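발표 메모 (토요일 오전, 40분 + 질문 10분)
제목: 책상 위 작은 물건들, 트레이와 서랍 사이

시작 전
- 물 한 병. 리모컨 건전지 확인
- 마이크 너무 가까이 대지 말 것. 지난번에 숨소리 다 들어갔음
- 뒷줄 글씨 안 보인다고 하면 화면 배율 올리기

여는 말 (3분)
안녕하세요, 주말 아침에 와 주셔서 감사합니다. 정리 이야기인데 큰 정리 아님. 옷장 아님, 창고 아님. 책상 위. 손바닥보다 작은 것들만.
손 들어 보라고 하기: 오늘 아침에 뭐 찾다가 나오신 분? (기다리기. 웃으면 바로 다음으로)
저는 차 키. 외투 주머니에 있었음. 짧게만.

Vutidville 사무실 얘기 (7분)
작년에 Vutidville에 있는 작은 사무실 정리를 도왔음. 책상 하나를 전부 비워 봤더니 나온 물건이 146개. 천천히 말하기, 146개. 책상 하나에서요.
클립, 열쇠고리, 안 나오는 펜, 사탕, 누구 건지 모르는 단추, 외국 동전. 큰 물건은 거의 없었음. 노트북이랑 컵은 다들 알아서 둠. 문제는 작은 거.
작은 물건은 자리가 없으니까 그냥 놓인 데가 자리가 됨. 이 문장 두 번 말하기.
그날 점심에 다 같이 분류했는데 제일 오래 걸린 게 "이건 뭐지" 더미. 버리지도 못하고 넣지도 못하고. 결국 봉투에 담아서 한 달 뒀음. 한 달 뒤에 찾은 건 충전 케이블 하나.

두 단계 방식 (10분)
핵심 파트. 서두르지 말것.
1단계는 트레이. 2단계는 서랍.
트레이에는 일단 모은다. 판단 안 함. 집어서 올려놓는 것까지만.
서랍은 판단한 다음. 내일도 쓸 건가, 이번 달에 쓸 건가.
많이들 바로 서랍으로 감. 그러면 서랍이 쓰레기통 됨. Trundberg 강의 때 이 부분에서 질문 제일 많았음, 여기서 한번 끊고 물어보기.

나올 질문: 트레이 말고 그릇은 안 되나요?
답: 되는데 깊으면 밑에 깔린 걸 잊어버림. 납작한 게 좋아요. 테두리는 살짝만 있으면 됨, 펜 안 굴러갈 정도. 유리 그릇은 예쁜데 동전 넣을 때마다 소리 남. 사무실이면 옆자리가 싫어함.

나올 질문: 색은요?
답: 밝은 색. 어두운 책상이면 더더욱. 검은 트레이에 검은 머리끈, 못 찾음. 저도 처음에 멋있다고 검은색 샀다가 바꿈.

Ugwu 얘기 짧게 (4분)
Ugwu 지역센터에서 일주일 해 보는 과제를 냈음. 규칙 하나. 저녁에 트레이 비우기. 비우는 게 버리는 게 아니라 자리로 보내는 거라고 꼭 말할 것, 저번에 오해하신 분 있었음.
화요일쯤 되면 다들 귀찮아함. 그때 트레이를 더 작은 걸로 바꾸라고 했음. 작으면 금방 차니까 어쩔수 없이 비움.
한 분은 트레이를 현관에 두셨는데 그게 제일 오래감. 들어오면서 바로 올리니까. 책상이 꼭 정답은 아닌 듯. 여기서 각자 집에서 물건 제일 많이 쌓이는 데가 어딘지 옆 사람이랑 1분 얘기.

(시계 보기. 여기까지 24분이면 OK. 늦었으면 다음 파트 반으로)

서랍 고르기 (6분)
서랍은 두 칸이면 충분. 세 칸 되면 셋째 칸은 안 열게 됨.
위 칸 = 매일. 아래 칸 = 가끔. 라벨 안 붙여도 됨, 며칠이면 외움.
손잡이 있는 걸로 사세요. 홈만 파인 건 예쁜데 손톱 걸림. 바 손잡이가 편함, 한 손에 뭐 들고도 손가락 하나로 열림.
크기는 책상에 올렸을 때 팔꿈치 안 걸리는 정도. 살 때 줄자 가져가기.
나무로 된 거 좋아하시는 분들 많은데 무게 확인. 너무 가벼우면 서랍 당길 때 통째로 따라옴. 밑에 미끄럼 방지 스티커 네 귀퉁이.

배치 (5분)
트레이가 앞, 서랍장이 뒤. 손이 먼저 닿는 데가 트레이여야 함. 반대로 두면 트레이 안 씀, 백 퍼센트.
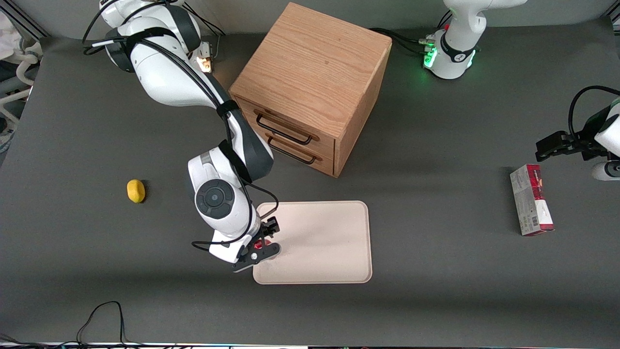 그리고 둘 사이가 멀면 안 됨. 의자에서 일어나야 되면 그날부터 안 하게 돼요. 한 뼘에서 두 뼘. 왼손잡이면 좌우 바꾸고.
서랍장 방향도. 정면 똑바로보다 몸 쪽으로 조금 틀어 두면 당기기 편함. 책상 끝에 딱 붙이지 말 것, 서랍 열 때 팔이 허공에 뜸.
색깔 있는 작은 물건부터 연습하라고 하기. 빨간 거, 노란 거. 눈에 띄니까 집게 됨. 투명한 거, 검은 거는 나중에. 아이랑 같이 하시는 분들은 색깔 하나씩 정해서 "빨간 것만 트레이에" 이렇게. 5분 안 걸림.
트레이 밖에 하나 남았다고 스트레스 받지 말기. 내일 해도 됨.

Zornamau 자료 안내 (2분)
Zornamau 페이지에 체크리스트 올려 둠. 인쇄는 50부만 해 왔음, 모자라면 두 분이 한 장씩 보시고. 주소는 마지막 슬라이드에.
체크리스트 둘째 장 오타 있음. "서럽"이라고 돼 있음. 서랍입니다. 먼저 말하고 웃고 넘어가기.

마무리 (3분)
오늘 집에 가서 할 것 하나만: 납작한 거 아무거나, 쟁반이든 뚜껑이든 책상에 올려두기. 사지 마세요 아직. 일주일 써 보고 사기.
서랍장은 그 다음. 순서 바꾸지 말라고 한번더.

질문 받기 10분
- 케이블은 어떡하냐 꼭 나옴. 케이블은 별도, 트레이에 안 올림. 묶어서 아래 칸.
- 약은? 약은 트레이 안 됨. 아이 있는 집 특히. 높은 데.
- 영수증은? 트레이 OK, 저녁에 무조건 비우기.
- 동거인이 안 따라 줄 때. 트레이 따로 하나 주기. 남의 트레이는 안 건드림.

끝나고 마이크 반납, 남은 체크리스트는 입구 테이블에 두고 나오기.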